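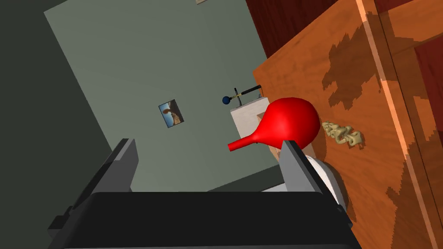 Red rubber bulb, on the right

Subject: Re: [fillers] Flushing old lever fillers, and a question about the Nelten

Hello everybody,

I've been meaning to answer Danish's message since it came through and I kept putting it off until I had the pen apart on my own bench, and then of course once it was apart I wanted to get it back together again before I wrote, so forgive the delay. It's May and the garden has been getting the hours that the pens got all winter. I have a pot of coffee going and the dog is asleep on my foot, so this may run on a bit.

First, flushing, which is where the thread started. I'm firmly in the bulb camp. I know several of you like a syringe with a bit of tubing, and I know the ultrasonic people are very happy with their ultrasonics, but I learned on a rubber bulb and I still reach for one first. You get a good feel for how much resistance there is in the feed, and you can ease off the moment something doesn't want to move. With a syringe I always push a little harder than I meant to. I once shot a perfectly good feed across the kitchen and spent an evening on my knees looking under the stove for it (it was in the dog's water bowl).

My way of doing it is very plain. Nib section off the barrel, old sac scraped away if it's the usual petrified mess, then a soak in cool water overnight. Cool, please! I've seen so many nice black hard rubber caps turned the color of weak cocoa by somebody in a hurry with hot water. If the section has a good finish I try to stand it in just enough water to cover the nib and feed, and leave the rest dry. An egg cup is about right. In the morning I change the water and squeeze a few bulbfuls through from the back, wait an hour, and do it again. When it runs clear I stand it nib down on a folded paper towel and look at the towel after lunch. Usually the towel is blue again and I go back and start over. I've had sections that bled for a week, and I had one from my aunt's desk that gave up purple, then green, then a brown I didn't like the look of at all, and after that it wrote beautifully.

A drop of dish soap is fine. A splash of ammonia in the water is fine too for the nib and feed, but keep it away from anything with trim you care about. I've gone back and forth on the commercial flushes and can't say I've found one that beats patience.

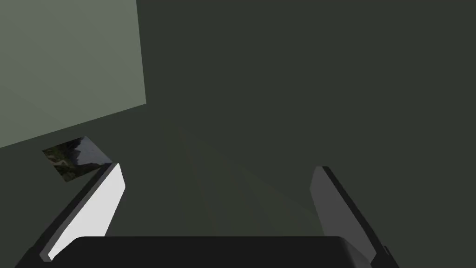

Danish Mohmand wrote:

> Thanks for the notes on soaking. I have a related problem and would
> be glad of advice. I picked up a Nelten lever filler at an estate
> sale, black chased hard rubber, ring top missing, nib marked 2357
> and nothing else. I paid 38 dollars for it, so I am not too worried
> about value, but I would like it to write.
>
> After flushing it the ink flows for half a page and then quits. If I
> hold it nib down for a minute it comes back. I have already replaced
> the sac. The lever moves freely and the pressure bar looks straight.
> The nib is springy and I don't want to bend it.
>
> Also, is the 2357 a size or a pattern number? The only catalog I can
> find is a bad copy and the nib page is missing. And what ink would
> people use in a pen this old?

Danish, thirty-eight dollars for a chased Nelten with its own nib is a very nice buy and I'm a bit jealous. I'll take your questions in a muddled order, because the catalog one is the one I can answer with any confidence.

It's a pattern number. I have the reprint that went around this list years ago, the one with the water stain, and on page 134 there's a table of the nibs with what they were sold for. Yours is listed as a "correspondence, flexible," which matches what you say about the spring in it. The first two digits seem to go with the family and the last two with the grind, though I wouldn't swear to it, as the table falls apart toward the bottom of the page and a couple of entries are plainly wrong. If anyone has a cleaner reprint I'd love to compare. I can scan the page for you if you write to me off list, only give me a few days as the scanner is upstairs under a pile of curtains.

Now the flow. You've done the sensible things already, and a pen that writes half a page and quits and then comes back when you hold it nib down sounds to me like air not getting in. Ink goes out, air has to come back up through the feed to take its place, and if the channel is gummed up or the nib is sitting down too tight, you get a little vacuum in the sac and everything stops. So I'd look at the feed before I looked at anything else.

What I'd do is knock the nib and feed out of the section. Soak first, then use a proper knockout block if you have one. I used a Vandness block for years until I lent it out, and now I use a piece of maple with a hole drilled in it, and I can't tell any difference. A gentle tap on a drift that fits the feed. If it doesn't go with a gentle tap, soak it again and come back tomorrow. Once it's out, take a loupe to the channel on top of the feed. I'd bet you a cup of coffee there's a thread of dried ink lying in it, shiny and hard, the sort a flush runs right over and never lifts. I clear mine with a strip of thin brass shim, drawn along very lightly, and an old soft toothbrush afterward.
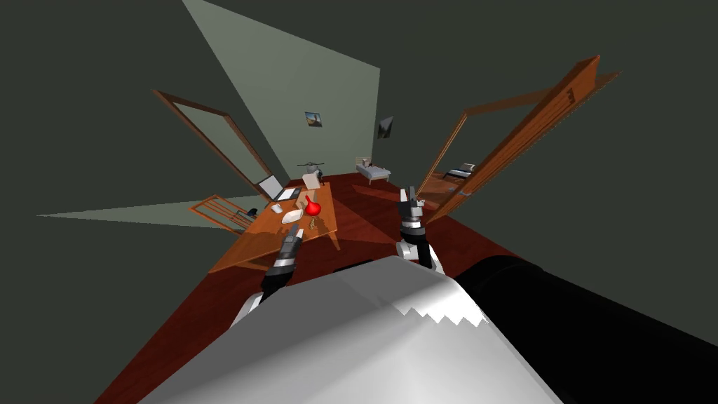
When it goes back together, don't be tempted to set the nib as deep as it'll go. People do that because it looks tidy, and then a flexible nib is clamped so far forward that it can't open properly. Look at the underside for the faint line where the feed used to sit in the section. Old pens nearly always keep a mark there, and I'd go back to it as near as you can. Then hold the whole thing up to a lamp and look for a sliver of light between the tines, closing down to nothing at the very tip. If the tines are pinched shut all the way up, that could be your trouble right there, but please try the feed first, because a feed can be cleaned twice and a nib only likes to be bent once.

One other thing to look at is the size of the sac. You didn't say what you put in. The Nelten barrels are narrower inside than they look, and if the sac is a size too big it rubs along the pressure bar and never fills out again after you let go of the lever. It'll take up a little ink, write half a page, and stop, and you'll blame the nib. I did exactly that with my first one. A test I like is to fill the pen, then empty it drop by drop into a little glass and see how much it was really holding. Five drops is a sad number. If that's what you get, drop down a sac size and trim it a touch shorter than seems right.

As to ink, opinions vary on this list, and we all remember the summer of the shimmer argument, so I'll just say what I use. In anything with a latex sac I stick to plain washable blue, or a blue-black when I'm feeling serious. Sotelo blue-black has been very kind to my old pens, and it's the driest of the ones I keep, which helps tame a flexible nib on cheap paper. Hodance makes a lovely deep green that I use in a modern pen every single day, but I wouldn't put it in yours. It creeps, and it took me the better part of a month to get it out of a cap lip.

About the missing ring: I wouldn't hurry. Neltens turn up in parts lots with the barrels cracked and the caps perfectly sound, and sooner or later one will come your way with a ring on it. I had a spare one somewhere, in a cough drop tin with some odd clips, and if I come across the tin it's yours for the postage. I believe it was gold filled with some brassing on one side.

Oh, and shellac! You said you replaced the sac but not what you stuck it on with. If you used superglue, and plenty of us have at one time or another, don't tell me, but do go easy when you come to take that section apart again.

Do write back and say what you find in the feed. And if somebody has a stub-nibbed Nelten out on the bench, I'd be curious to hear how the pattern number runs on it, so we can fill in the bottom of that table.

Warmly to all, and I must go and move the sprinkler,

Your friend with the water-stained catalog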